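Norholm Assembly Shop
Equipment planning meeting, minutes
Jan 7, 2026

Present: Amirhossein Asadi (shop floor, chair), Ghazal Zarei (purchasing, minutes), second shift lead, maintenance lead, quality, finance by phone for items 3 to 6.
Apologies: stores.

1. Minutes of the last meeting

Accepted with one correction. Item 5 said the shop "will" buy a second sorting cell in April. The chair asked for this to read "will consider". Finance said the draft budget had already been written from the first wording. See item 3.

Carried over: the compressor contract (stores, not here) and the broken lift table (maintenance, part on order since before the break).

2. Cludari cell, where we are

The chair reported on the push button cell. The arm picks buttons and lays them in the divided trays, which then go to the panel benches. Cludari calls this stage "early production". Second shift asked what was being produced. The chair said kitted trays, when it runs.

Maintenance has kept a log since the install. In the last full test the cell was given 200 picks. Cludari's report gives a success rate of 98 percent. Maintenance has 17 picks marked as needing a hand from the operator, which does not give 98 percent by any method those present could think of. Cludari counts a pick as good if the button ends up in the tray, whoever put it straight. Quality does not accept that and wants it in writing that our own log is the one used for any buying decision. Agreed.

Quality also asked what "in the tray" means. The bench operators want the caps all facing one way, one button to a channel, so they can lift them without looking. The supplier's test sheet only asks for the button to be inside the walls. The chair thought the difference was small. Second shift did not.
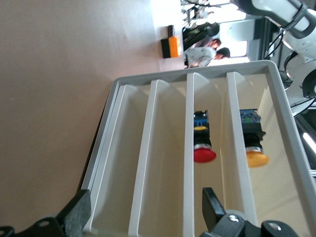 Item 2: divided tray at the cell, red and yellow buttons in separate channels, two channels empty.

Discussion of the tray. The quote for cell two lists the tray as a "consumable", to be bought from Cludari only. Purchasing pointed out that it is a plastic tray with dividers in it and that we already buy trays. Cludari's answer by email was that the arm's positions are taught to this tray and that any other would void the support agreement. Maintenance has read the support agreement and cannot find the word tray anywhere in it.

Finger wear. Maintenance would like to know what a replacement set of gripper fingers costs before we own two sets of them. The quote has a line reading "end tooling, as needed" with no price. Purchasing has asked twice.

Action: Ghazal Zarei to get a fixed price for fingers and trays, or a plain statement that there isn't one.
Action: quality to write our own definition of a good pick, one page at most, and send it round before the next meeting.

3. Second cell, budget request

The chair put the case for ordering in April. The price offered is held until the end of that month, Cludari has a build slot, and the panel benches are short of kitted parts on most afternoons.

Finance asked whether the benches are short because kitting is slow or because stores sends the buttons down late. There was no figure for this. The chair said everyone knows it is kitting. Second shift said that on second shift it is stores.

Purchasing noted that prices from this supplier were also held until the end of the month last time, and the time before, and that we ended up paying the same price after the date had gone by.

The payback sheet was looked at. It assumes the cell runs 100 percent of both shifts, with no operator. At present there is an operator standing next to it. The chair said that will change once people trust it. Maintenance said people will trust it when it stops needing them, and asked for the sheet to be redone with one person on it for the first year. Finance would like to see both versions side by side and will not sign either until then.

The sheet also leaves out floor space, the guard, the air drop, and the two days of line time we lost at the first install. The chair agreed these should go in. He asked the minutes to show that he still supports the purchase. So shown.

Decision: no order in April on the present figures. The request stays in the draft budget as a line with no amount against it. To come back to this meeting when the sheet has been redone.

Action: Amirhossein Asadi to redo the payback sheet with an operator included and the missing costs added.
Action: finance to hold the line open.

4. Other quotes

Shokri sent a quote for a simpler feeder with no arm. It would handle one button type at a time and needs a changeover between types. The price is lower and the delivery is longer. The chair feels it is a step back. Quality asked how often we change type in a shift, and second shift said it depends on who did the planning.

Purchasing would like to see the Shokri unit running on our parts before giving an opinion. The video they sent uses a small round part with no terminal block on it, and it is the terminal block end that gives us trouble. They have offered a visit. It was agreed that two people go, one from maintenance and one from the benches, and that they take a bag of our own buttons with them, including the ones with the square flange.

Doing nothing was also raised, by maintenance. Hand kitting with a second person in the afternoon has never been priced. The chair said we know what that costs. Finance said she did not, and asked for it.

Action: second shift lead to price an extra person on kitting, afternoons only.
Action: maintenance to fix a date with Shokri.

5. Software and support

The Fumgate license for the cell's reporting screen is up for renewal. It shows picks per hour, a green bar and a trend. Nobody present could name a decision that had been made from it. The chair uses it for the monthly slides.

Renewal is per cell, so a second cell doubles it. Purchasing was told there is a discount for three years paid up front. The meeting was not keen on three years. The maintenance log, kept on paper and clipped to the guard, was thought more useful, though second shift admitted that not every stop gets written down at the end of the night.

Decision: renew for one year, one cell. Ask whether the raw pick data can be exported without the license. If it can, look at this again.

Remote support: Cludari answers within a working day. Second shift pointed out that a working day for them ends before second shift has had its break. The faster response level costs extra and was not in the first quote or in this one. To be added to the payback sheet.

6. Training

Two operators have done the supplier's course and one has since moved to shipping. The course covers start, stop and recovery. It does not cover teaching a new position, so each new button type means a paid visit. Maintenance wants the teaching course included in any second order at no charge, and would rather have it now for the first cell. The chair will ask. Purchasing asked him to get the reply by email this time.

Finance left the call here.

7. Any other business

Labels on the tray racks are peeling. Second shift to reprint.

The chair asked whether visitors could be taken past the cell during runs. Maintenance has no objection provided they stay behind the line and someone from the shop is with them.

The lift table was brought up again. Maintenance repeated that the part is on order. Purchasing will find out from whom.

8. Next meeting

To be set when the payback sheet and the quality page are both in. The chair wanted a date put down now. The others preferred to wait for the papers.

Minutes: G. Zarei
Corrections to purchasing before the next meeting, please, and in writing.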